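Home | News | Programs | People | Visit | Contact

Teaching the Watershed: A Conversation with Irja Seppälä

25 Sep 2025
By Raquel Moreira, Office of Community Programs

When the Claterville Center for Adult Learning opened its water quality course to the public, it expected a small group of retired teachers and perhaps a few anglers. The course now enrolls 42 people each term, and its instructor, Irja Seppälä, has been asked to extend it through the spring.

Dr. Seppälä joined the Center after a long career in municipal water testing. Her interest in the subject began with the Onness, the slow river that borders the town on its eastern side and supplied its mills until they closed.

"I grew up in a house with a well," she said. "My father tasted the water every March, when the snow went, and he would announce whether it was good. He was usually right, but he could not tell you why. I wanted to be able to tell people why."

The course meets on weekday evenings and combines lectures with practical work. Students learn to read a public water report, to collect a sample properly, and to keep a record that another person could follow. Dr. Seppälä places particular weight on the last of these skills.

"People want to begin with the chemistry," she said. "I ask them to begin with the label. A sample with no place and no hour written on it has very little value, however carefully it is tested afterward. We spend the whole first evening on labels, and I am told it is not the most popular evening."
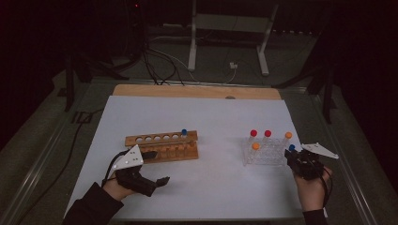 Asked whether adults learn this material differently from younger students, she replied that they bring more questions from home. Several have old plumbing. Others live near farmland and want to understand nitrate levels. One student, Duarte Bragança, enrolled after buying a property upstream of the old Serkum mill and has since kept a weekly log of the creek behind it.

"I had assumed that clear water was clean water," Mr. Bragança said. "By the second week I had stopped assuming that."

The Center's director, Judite Mota, described the course as a model for other subjects. "Residents pay for the water system and vote on it," she said. "They should be able to read what it publishes." Ms. Mota confirmed that the Center has set aside $2000 for supplies in the coming term and that tuition will remain unchanged.

Dr. Seppälä was more cautious about growth. She prefers that no practical section exceed 27 students, and she has asked that a second instructor be appointed before any further sections are announced. She also expressed concern that some students test their wells once and consider the matter settled.

"A well changes," she said. "It changes with rain, with a new road, with a neighbor's septic tank. I tell them to test again in a year, and to write the date on the calendar before they leave the room."

Registration for the winter term opens next month at the front desk. Students who completed the fall section may enroll in the advanced session without a further application.

Share | Print | Email
1118 shares
3 comments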